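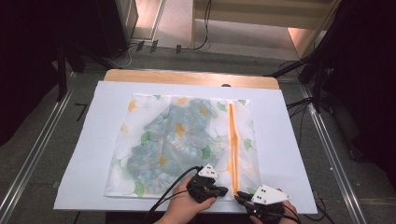
Garment handlers, Mokum laundry, Skekstead site

We are hiring 5 people for the delicates line. Two folding machines start in January, and the hand-folding shift will end then. Current folders have been offered these jobs first.

You will work at a table with a gripper in each hand, opening and closing zippered mesh bags so the machines can be taught the same job. You will also clear jams and check finished orders. Training takes 11 days, paid at the full rate. No layoffs are planned.

Apply to Fenna Kramer at the front office by Sun 19 August.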